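News › Local › Waste and Recycling

July | By Jamila Ranasinghe
2 min read

Skostbridge households will be allowed to put their small plastics in the recycling again from Saturday, 37 weeks after the council told everyone to stop, and one week after it admitted most people hadn't.

Under the new rules, bottles and tubs go in the yellow-lidded bin as before. Anything smaller than a fist goes to one of 25 drop-off points, mostly in libraries and pharmacies, where it will be collected on alternate Tuesdays by the contractor, Trakstead. Lids may travel with their bottles. Lids without bottles are small plastics. Pump tops are neither, and go in the rubbish.

The council has produced a fridge magnet to explain this. It is larger than the last fridge magnet.

"We've listened to residents, and what they told us was that they were confused," said Drahomíra Čierny, the council's manager of waste services. "The new system has fewer categories than the old one, if you don't include soft plastics."

Soft plastics are the subject of a separate magnet, due in spring.

The old rules came in after Trakstead's sorting line kept jamming on bottle tops, travel-sized shampoos and the little scoops that come in laundry powder. Residents were asked to hold on to such items at home until a solution was found. Many did as they were told, and a fair number now have a spare room to show for it.

Nanami Minami of Van Damme Street said she had filled four shopping bags and a nappy box, and had started on the bath.

"I rang up to ask how long we were meant to keep it all and they said they'd ring back," she said. "That was before Christmas. I've grown quite attached to some of it."

Her neighbour Arwel Prothero took a different approach – he put everything in the yellow bin, under the newspapers, and was never caught. He doesn't intend to change his methods now. "I've got a system," he said. "It's theirs that keeps breaking down."
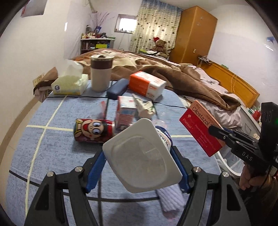 Plastic packaging comes in all shapes, and the new rules have a view on most of them.

The drop-off points will cost $200 each to set up. Councillors approved the spending on Monday night after a debate lasting 60 minutes, a good part of it on what colour the tubs should be. Green was ruled out as too close to garden waste and red as too close to general rubbish. The tubs will be grey.

Pharmacies taking part will not accept medicines in the same tub, and would like this to be very clear. Unwanted medicines should be handed over at the counter.

Labels can stay on, but containers must be empty, rinsed and dry. Foam of any kind is still out, whatever the triangle on the bottom says.

Residents unsure about an item can ring the council between 9 am and noon on weekdays. Minami said she would give it another go.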